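Notes on the Care of a Marble Floor

The ground-floor room at Ornadmont has now been in use since August, and several readers have written to enquire how the floor is maintained. I undertook to reply once the first season had passed. The following is set down for their benefit, and for my own reference when the same questions arise again next year.

The floor was chosen before anything else in the room. Raed Semaan, who advised on the layout, had recommended a plain pale tile throughout. I preferred grey marble with a pronounced vein, and the matter was settled after two visits to the Femari showroom, where full slabs could be viewed lying flat. A small sample gives a poor indication of how a veined stone will look over a whole room. Readers considering a similar purchase are advised to ask for the largest piece available and to walk round it.

The orange was decided afterwards. It was the subject of some correspondence within the family, my sister Glenys Ashworth being firmly of the opinion that white would have been safer. Her view is recorded here at her request. I remain satisfied with the choice. Grey stone can make a room feel cold in the darker months, and the colour has done a good deal to correct this.

With regard to daily care, the floor is swept each morning with a soft broom, beginning at the back wall and working towards the door. Grit should not be left on polished stone. A vacuum cleaner may be used, provided that the head has a brush and the wheels are clean. Ours has hard plastic wheels and has therefore been confined to the carpets upstairs.

Washing takes place once a week. I use warm water with a small measure of a cleaner marked as suitable for marble, and a flat mop that has been wrung out well. The water is changed halfway through. The floor is then dried with an old towel, which may appear excessive but prevents the dull film that otherwise forms as the water dries. The entire procedure occupies 56 minutes, including the moving of chairs, and I do not find that it can be shortened.

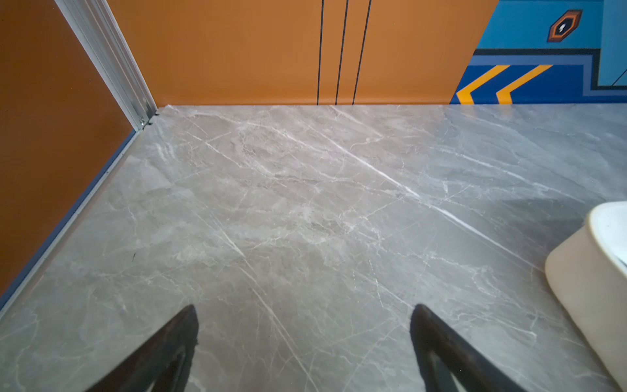
Vinegar, lemon juice and bathroom descaler must be kept away from the stone. All three will eat into the polish, and the mark they leave cannot be washed out. This was explained to every member of the household at the outset. A glass of orange juice was nevertheless spilt in the second week, and the affected patch, by the window, had to be attended to by Fanni Halász, who restores stone floors in the district. Her work was neat and her charge reasonable.

The edges require separate attention. Dust gathers in the line where floor and wall meet, and a mop tends to push it further in. I go along this line once a fortnight with a dry paintbrush, followed by a cloth folded over the end of a wooden ruler. Ridged metal trim is best treated in the same manner. The cloth should be damp and no more, as water left standing in the grooves will leave spots.

Several readers asked about the veins, and in particular whether the finer ones are a sign of damage. Veining is part of the stone. If a line can be felt when a fingernail is drawn across it, the supplier should be asked to look at it. I checked our own floor in this way on my hands and knees over the course of an afternoon and found nothing to report.

On the question of cost, the sum set aside for the first year of upkeep was £500. This covered the sealing, the cleaner, two mop heads and the repair mentioned above, and a little remains. The sealing is to be repeated next year, and Natalie Bloxham has kindly agreed to lend her kneeling pads for the purpose.

Felt pads have been fixed to the legs of all chairs. The first set came away within 10 days and was replaced with the kind that is nailed on. Enquiries about rugs have also been received. I have not yet found one that I should wish to put over the stone, and will write again if the position changes.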